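Monday, late

Got in at quarter past nine this morning and the roller door at Amside was already up, which I took as a good sign and shouldn't have. Lakmal was standing in the middle of the unit with a mug and no coffee in it, looking at the cable pile. He said he'd had an idea over the weekend. I have worked with Lakmal Howlader long enough to put my bag down before I ask.

The idea is a system. We are going to have a cable system. Every cable in the place gets coiled the same way, tied the same way, hung on a hook with a tag, and the tag has a number, and the number goes on a sheet. He got it from a man at Selvanayagam, where I gather they run their whole store like this and never lose anything. I have been to Selvanayagam. I borrowed an adapter from them in the spring and they still haven't noticed.

I said what happens when somebody comes back from a job at midnight with a wet van and eleven things to unload. He said they hang the cables on the hooks. I said okay.

I'm writing this down now so that in October I can check whether I was being unfair.

We started with the pile. It's been in that back corner since we moved from the old place, and I think part of it came from the place before that. Lakmal wanted a count first, for the sheet, so we counted. 79, if you include the ones with a connector on only one end, and I didn't want to include those. He did. He thinks they can be repaired. They have been going to be repaired for as long as I've known them. I held one up and asked him to name the day and he put it in the repair crate, and now we have a repair crate, so that's one more thing to walk around.

The coiling is over-under. One loop the normal way, the next one flipped, and so on, so that it pays out without twisting. I do know how to do it. I learned it properly about the same time as I learned to drive, and I do it on a job when someone is watching. What I don't believe is that it matters as much as people say. I've had elbow-wrapped cables last for years, and I've had beautifully coiled ones die the second week. Lakmal says that's luck. Well, all of it's luck, if you ask me, but you can't put that on a tag.

He had bought ties. Of course he had. A box of the Femine ones, the kind with the little loop that stays on the cable so you can't lose it. The box says reusable up to 60 times. Who sat there and did that? And what happens on the sixty-first? I put three of them on and pulled hard and one came away in my hand, and Lakmal said I'd pulled it hard. Yes. So will everyone.

By lunch we had done maybe a third and my shoulders hurt. Ate my sandwich on the step. It was warm out, and the floor inside was doing its usual trick of throwing every ceiling light back up at you. I was against that green epoxy when they put it down and I'm still against it. It looks like a pond. They told us it would be easy to keep clean, and it's true you can see the dirt on it extremely well.

In the afternoon we got onto the black cables. This is where the system has its first problem, and I pointed it out, and it was not welcomed. They're all black. Nearly everything in that pile is black, and once it's coiled you can't tell a long one from a short one or a decent one from something that came free in a box. Lakmal says that's what the tag is for. Sure, once you've read the tag. But you won't be reading the tag, you'll be in a hurry with your arm through four of them, and you'll grab the one that looks right.
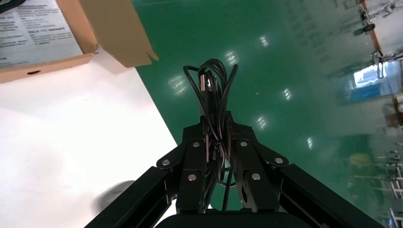 So I suggested colored tape, one color for each length, wrapped near the connector where you can see it from across the room. It costs almost nothing. He said the Selvanayagam people don't use tape because it goes gummy. I said it goes gummy after two years and in two years we'll have given up and gone back to the pile. He didn't laugh. He did go and look in the drawer to see what tape we had, though, and I noticed that. We have red and we have a blue that's mostly used up. He said he'd think about it.

The hooks are from Flastport. 50 in a bag, and I did the sum out loud, and then I did it again because he was pretending to read the instructions. 50 hooks, 79 cables. He says two to a hook for the short ones. Two to a hook is how you get a pile, just a pile on the wall. You go to take the back one and you have to lift the front one off, and you're not going to put the front one back, you're going to drop it on the floor. I know this because I know me.

Still, we put up the first rail, 4 screws, none of them straight, and hung what we'd finished. And fine. It looked good. I stood there and it looked good and I was annoyed about it. There's something about a coil that's been done properly, the way the loops sit flat against each other and hang without springing open. The old stiff ones wouldn't do it. They've been wound wrong for so many years they've got their own opinion, and you lay the loop down and it stands right back up at you. Lakmal wants to leave those out in the sun for an hour to soften. I read somewhere that this works and I read somewhere else that it's bad for the jacket, so I expect both were written by people who had never tried it.

The sheet is another matter. He's ruled it by hand, with columns for number, length, ends, condition and who has it. I asked why we need "who has it" when there's only a few of us. He said the adapter. I said that's Selvanayagam's adapter. He said exactly. I don't think that meant anything but he seemed happy with it.

Condition is going to be trouble too. He wrote "good" down the whole column before we'd tested a single one. I said you can't know that from looking. He said they look good. I made him change it to a dash and he changed the first ten, and then the phone rang.

Knocked off at six. The pile is a lot lower, I'll give it that, and there's a bit of wall behind it I haven't seen since we moved in, with somebody's pencil marks on it for a shelf. More of the same tomorrow. I'm bringing my own tape, there's a yellow and a green in the kitchen drawer, and if he says gummy again I'm going to put it on anyway while he's getting the coffee.

Hands smell of rubber. Washed them twice. Must ring about the van.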